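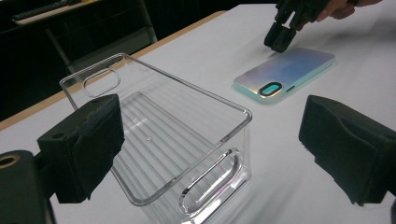
Firnness List Digest, Volume 25, Issue 2

From: Damilola Nnaji
To: the Firnness list
Date: August 26, 2023
Subject: Re: clear containers and the grip-width result

Dear Maricruz, dear all,

Thank you for such a careful reading of the draft, and please forgive me for taking the whole of the week over my answer. I had most of it written on Tuesday and then went back to the logs to check one thing, and you know how that goes.

Maricruz Villaseñor wrote:

> I have now been through the Ninent write-up twice. The main claim I take to
> be that a policy trained on demonstrations from hand-held grippers does
> better on see-through containers if the jaw opening is fed in as a signal of
> its own, alongside the wrist picture. I like it, and I believe most of it.
> Two things bother me. First, you have 3785 demonstrations in all but only
> 755 with a clear container, and I can't tell from the text whether the
> comparison run saw the same 755. Second, how do you know the policy isn't
> simply learning the table? With a clear bin on a white top, most of what
> the camera gets from the bin is the table behind it. I would want
> to see the same bin on something dark before I quoted this to anyone.
> Also, is the phone a distractor or a target? The draft says both.

On the first point, yes, it was the same 755. Both runs had exactly the same training set, in the same order and with the same seed, and the only difference was whether the jaw opening went in. I can see that the draft lets you think otherwise, mostly because I moved the paragraph on data in March and left half of it behind in the appendix. I'll put it back together.

The second point is the one that sent me back to the logs, and I think you are largely right. The walls of that bin give the camera very little apart from some grey reflections and the glints along the corners, with the white table coming straight through. The rim and the moulded lip round the handle opening are a good deal kinder, and so are the ridges across the floor. When we hid patches of the wrist picture one at a time and watched how far the predicted motion moved, the handle lip mattered most of all, then the rim, and the plain wall hardly at all. So I don't believe it is learning the table in the sense of ignoring the bin. But a bright lip against a white top under overhead lights is a very particular thing to lean on, and I have no evidence that it carries over to a dark surface, where the highlights would look quite different. The draft shouldn't suggest that it does, and the sentence about "any transparent container" will go.

What I still find rather lovely in the result (and I do hope it survives the dark table!) is where the help comes in. On the approach the two runs are hard to tell apart. It's in the last stretch, with a finger either side of the thing to be gripped and the foam faces not yet closed on it, that the run without the jaw opening starts to dither. It will close, open, and close again a little to one side. My guess is that it can't read from the picture how far apart its own fingers are in relation to a wall it can barely see. The number settles it. That is only a guess, and I have marked it as one in the new version.

As for the phone, you've caught me out. In the two-handed part of the set it is a target: one gripper is at the bin while the other goes down to the phone in its shimmery case, which has the opposite trouble from the bin, being all colour and reflection. In the single-handed part it lies on the table and is meant to be left alone. I used the same word for both, and I'm sorry for the muddle. They will have separate rows in the table from now on.

Burnau have kindly said we may use their bench, which has a dark top, and I should like to collect 25 fresh trials there per condition before anything else is done to the text. If anybody on the list has opinions on how the lamps ought to be set, do please write to me before I pack the boxes — I'd much sooner hear it now. Mfinanga also asked for the patch-hiding script. It needs tidying, but I will send it as it stands to whoever wants it, with the warning that the paths in it are all mine.

Maricruz, would you be willing to look at the revised section on its own before it goes round to everyone? It's short, and I'd feel a good deal happier with it.

With warm wishes and many thanks,
Damilola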